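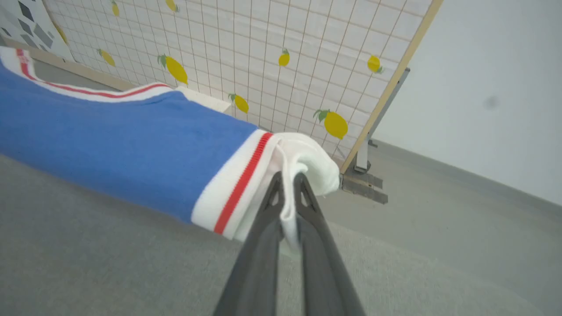 My neighbor says a write-in for the Sederov town council seat is a waste of ink, and that whoever won the May primary has already won the whole thing. I'm not so sure. Only one candidate filed for the east side seat and she ran unopposed in the primary, so she will be alone on the November ballot. A few of us would like to put up a write-in. The person we have in mind voted in the primary, is registered in Sederov and has lived on the east side for years, but did not file for anything in the spring.

What I can't work out from the county website is whether a write-in has to register first, or whether people can write any name and the clerk has to count it. I also heard there is a fee. Does spelling matter? And is there still time to get on the printed ballot as an independent? We are in Pornovance County if that makes a difference.

Asked by eastside_porch

3 answers

mill_pond_dan

Anybody can write in anybody. It's your ballot. They have to count it. I wrote in my brother-in-law for coroner one year and nothing happened to me.

Spelling doesn't matter as long as they can tell who you mean.

oldprecinct4

I worked the counting room in this county for several elections, and the answer above is partly right. You can write what you like and your ballot is still good for every other race. But the county only tallies names for write-ins who have filed a declaration. Everything else goes into one line in the results called "write-in, unassigned," and nobody breaks that line down afterward, even if it is larger than the vote for the printed candidate.

So your candidate needs to file. The form is one page, front and back, and you get it at the clerk's window on Peeters Street. The website has a copy but last time I looked it was the old version, and they will send you back for the new one. It needs a signature in front of a notary or the deputy clerk. The deputy clerk does it free if you wait to sign until you are standing there.

The fee is $50 for town offices. They take a check or money order. No cards, at least when I was there.

Deadline is 10 days before the election for a declared write-in. Don't run it that close. If the form has a mistake you need time to fix it, and one year a candidate for the water board put down a mailing address where the residence address goes and missed out.

On spelling, the rule in our room was that a reasonable person had to be able to tell who the voter meant. Last name alone was accepted if only one declared write-in had that name. Nicknames were trouble unless the nickname was on the declaration – there is a box for it, so use the box. The voter also has to fill in the oval next to the blank line. The Primel scanners we used did not pull a ballot aside for review unless the oval was marked, so a name written with an empty oval was usually never seen by anyone. If your group prints a card to hand out, put that on it in large type.

The printed ballot is a separate process. Independents file a petition, and for the town council the petitions are due in August at 5 p.m. You would have to ask the clerk how many signatures are needed, as it is figured from the last turnout and changes each time.

Replies to oldprecinct4

eastside_porch: Thank you. Does the one who lost a primary get treated differently? We had a second person in mind who ran for the west side seat and lost.

oldprecinct4: Yes. Someone who lost in the primary can't go on the November ballot as an independent the same year. Whether they can be a declared write-in for a different seat I don't know. Ask before you pay, the fee is not refunded.

hilltop_reader

Can't add to the filing part. As for your neighbor's point, it depends on turnout. Sederov had over 3,000 votes cast in the last November election and the unopposed council candidates got close to 2,000 each, so a lot of people left those races blank. Those are the voters I would go after. I would also check where the east side line runs, as it was moved after the last census and part of Peeters Street is now in the west seat.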